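Pick and place misses the bin on the far squares only - camera or frame problem?

Posted in Classroom and Club Robotics, 6/12/21

jarkby_club
We are a student team of seven at Dosthorpe and our project is sorting small blocks off a conveyor. A block comes down the belt, the arm picks it up and sets it in a square on the table, and after that it goes into a parts bin. The squares are numbered in our program and every square has an x and y that we worked out from the first corner and the square size.

Picking is fine. Placing is fine on the squares close to the corner we started from. The further out we go the more it drifts, always the same way, and by the last row it is putting blocks on the tape. We ran it 100 times on the near squares with no misses. We have re-taught the home position twice. The mentor thinks it is the camera but the camera is only used to see if a block is on the belt. What should we check first? The showing is in October so we have time, but I would like to stop guessing.

Lesego Cele
If it is good near the corner and gets steadily worse with distance, your user frame is turned a little compared to the grid. Home position has nothing to do with it, so leave that alone now.

Most arms let you set a frame with three points: the origin, a point along x, and a point on the y side. Teams often teach the x point one square away from the origin. Any small error in that point is then multiplied across the whole table. Teach it again with the x point as far away as the arm can reach comfortably, and do the same for y. Use a pointed tool in the gripper and not the fingertips. Go in slowly for the last 10 mm and look at the point from two sides before you save it.

Then check the tool frame. If the tool center is off by a few millimeters and the wrist turns between squares, you get an error that changes direction. Yours always goes the same way, so I would do this second.

The other thing is the grid itself. We had the same trouble in the Mahlangu class project. Ours was laid out by hand and the lines were not square to each other, so no frame could have fitted it. Measure both diagonals of the whole grid. If they differ, the tape is wrong and the robot is right.

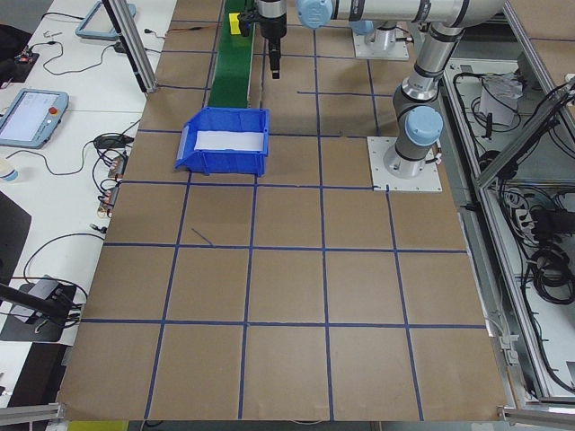

With tape on kraft paper, also decide which edge of the tape you are measuring from and write it down. One of our students used the inside edge and another used the middle, and that was half a tape width gone before the arm moved. Paper can creep too if it is only held at the corners. We tape ours down along every side and check the origin at the start of each session - it takes a minute with the pointer.

If you still have an error after all that, teach the four outer corners as real positions and have the program work out the squares between them. It is less tidy but it will get you through a showing.

plaltari_dan
Check your payload setting. Ours was wrong and it drifted.

jarkby_club
Thank you both. Payload was already set correctly. The diagonals on our grid match, so it is not the tape. The x point had been taught one square out, as Lesego said. We moved it to the far side and the last row is now inside the lines. Line 753 of our program also had an old offset in it from the spring, which we have taken out. Will run the full set again on our next club day and post the numbers.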